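遠隔操作でロボットに洗面台まわりの作業を教えるとき、手首がぶれてしまいます

Fenero
投稿:2018年9月

はじめまして、Feneroといいます。仕事でロボットに動作を教える係になって、まだ2か月の新米です。

やっているのは、洗面所の棚からボトルを取って、洗面台のふちに置いて、また棚に戻すという作業です。手元のコントローラーでアームを動かして、その動きを丸ごと記録して学習に使います。絵面はものすごく地味です(笑)

で、悩みなんですが、棚に近づくところまではスイスイいくのに、ボトルの手前に来ると急に手首がふらふらするんです。手首カメラの映像を見ながら直そうとすると、今度は行き過ぎて、また戻して……の繰り返し。1回の記録が15秒くらいで済むはずなのに、倍以上かかることもあります。こういう迷いだらけの記録って、やっぱり捨てたほうがいいんでしょうか? それとも失敗も含めて残しておくべき?

あと、アームを直接手で持って動かすやり方(ダイレクトティーチングっていうんですよね)のほうが楽かなとも思うんですが、洗面台が邪魔で自分の体が入りません。みなさんどうしてますか?

Krishnan

お、仲間がいた! うちも水まわりばっかりやってます。

まずふらつきの件、たぶんコントローラーの感度が高すぎます。手の動きとアームの動きが1対1になっていませんか? 私は棚の手前で一回止まって、そこから先は縮小率を変えて、手を10センチ動かしたらアームが2センチ動くくらいにしています。最初はじれったいんですが、慣れるとこっちのほうが断然早いです。切り替えのボタンを足元のペダルに割り当てておくと、手がぶれなくておすすめですよ。

それから、手首カメラだけを見て操作するのはきついです。あの映像、手首を回すと景色ごと回るので、どっちが右だかわからなくなるんですよね(私だけ?)。奥行きもつかみにくいです。私は横から見たカメラをもう1台つないで、近づくときは横、つかむ直前だけ手首、と見る画面を分けています。ただし、学習に使うのが手首カメラだけなら、横の映像に頼りすぎるのは注意です。手首側に何も写っていないのに動き出した記録は、ロボットからすると手がかりなしで動いているのと同じなので。

記録を捨てるかどうかは、迷い方によります。行き過ぎて戻した、くらいなら残していいと思います。戻し方のお手本にもなりますし。困るのは途中で止まって考え込んでいるやつで、これを混ぜたら、うちのは棚の前で固まるようになりました。止まっている区間を切るか、録り直すかですね。

あと開始位置! 毎回ぴったり同じ場所から始めていませんか? 少しずつずらしておかないと、本番でちょっとずれただけで取れなくなります。洗面台のふちに指先をこする事故も多いので、上から回り込む通り道もいくつか録っておくと安心です。

Clanda

慣れです。6日も続ければふらつかなくなります。

Jalen Whitfield

直接手で動かすほうについて少しだけ。

体が入らないなら、棚の側だけ別の場所で練習するのも手です。同じ高さに棚板を1枚置いて、そこで腕を持って動かして、だいたいの通過点を決めておきます。そのあと本物の洗面台で、遠隔操作で最後のところだけ合わせる。うちはこの二段構えに落ち着きました。

ただ、手で持って動かした記録には自分の手や腕がカメラに写り込むので、映像はそのまま学習に使わないほうがいいです。私は関節の角度だけ残して、同じ動きを再生しながら映像を録り直しています。手間は増えますが、再生中はお茶が飲めます。

Krishnanさんの縮小率の話は私も賛成です。ペダルは試したことがないので、今度やってみます。

Fenero(質問した人)

みなさんありがとうございます! さっそく縮小率を変えてみたら、ボトルの手前でだいぶ落ち着いて動かせるようになりました。ペダルはUstthorpeの倉庫に余っているのがあるそうなので、取り寄せてもらっています。

開始位置は、はい、毎回同じでした……。そこから録り直します。Clandaさんの言うとおり、慣れの分もあると思うのでがんばります。手首カメラの映像も1枚貼っておきますね。

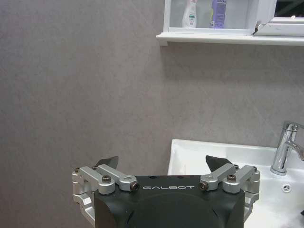

手首カメラの映像。指を開いた状態で、上の棚にボトル、右下が洗面台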